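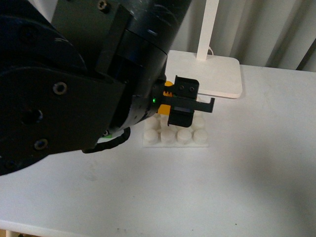

Black two-finger gripper over a white tabletop

Frequently Asked Questions: The Grasberg Swift Watch
Last updated June 22, 2021

What is the Swift Watch?
It's a neighborhood count of chimney swifts, those small dark birds that chatter over the rooftops on summer evenings! We record where they roost, where they nest and how many come in at dusk, all across Grasberg and the farms out toward Storkis. The count is in its fifth season, and we now have 28 chimneys on the list.

Why swifts?
They're wonderful to watch, for a start. They eat flying insects all day long, they drink on the wing, and they can't perch on a branch the way a robin does – they have to cling to something rough and upright. Long ago that meant hollow trees. Now it mostly means old brick chimneys, and a lot of those have been capped, lined with metal or torn down. Swift numbers have dropped across much of North America, so knowing which chimneys matter around here is a big help.

Do I need to know anything about birds?
Nope. If you can look at a chimney for an hour and keep a tally, you can do this. Swifts look like a cigar with wings, and after one evening you'll know them for life.

When are the counts?
Nesting checks run through early summer. The big roost counts are in September, when the birds gather before heading to South America (this is the part everybody loves). Be at your chimney 30 minutes before sunset and stay until ten minutes after the last bird drops in.

How do you count a whole swarm going down a chimney?
Count by fives or tens once it gets busy, and don't worry about being perfect. Sometimes a bird goes in and pops right back out again, so subtract that one. Two people at one chimney is great, as long as you keep separate tallies and send us both.
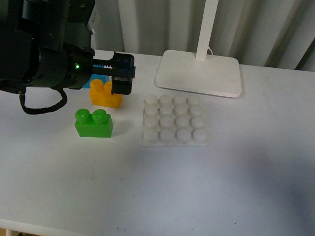 Gripper finger above a yellow toy brick

I think I have swifts in my chimney. What should I do?
Lucky you! Please keep the damper closed and don't light a fire until they've left in the fall. The noise you hear is the chicks begging, and the loudest stretch lasts a couple of weeks. Chimney swifts are protected by federal law, so an active nest can't be removed. Have your chimney swept after the birds have gone, or in early spring before they return.

A young bird fell into my fireplace. Help!
If it has feathers and seems lively, lift it gently and set it on the rough inside wall of the chimney, just above the damper. It will hang on by its claws and the parents will usually go on feeding it. If it's naked, hurt or weak, put it in a small covered box with a cloth on the side to cling to and call a licensed wildlife rehabilitator. Don't give it food or water.

Can I build a swift tower?
Yes, and we'd love it if you did! The one behind the Arsenault Street library is 12 feet tall, with grooved wood on the inside, and it had its first nest two summers after it went up. Only one pair nests in a tower at a time, though extra unmated birds may roost with them.

Are bats a problem?
Not at all. Bats come out at dusk while swifts are going in, so please leave them out of your tally. There's a box for them on the back of the form.

Where do I turn in my form?
Drop it in the green mailbox at the Sidari Nature Center, or email a photo of it. Forms from the fall count are due within 9 days of your last evening out.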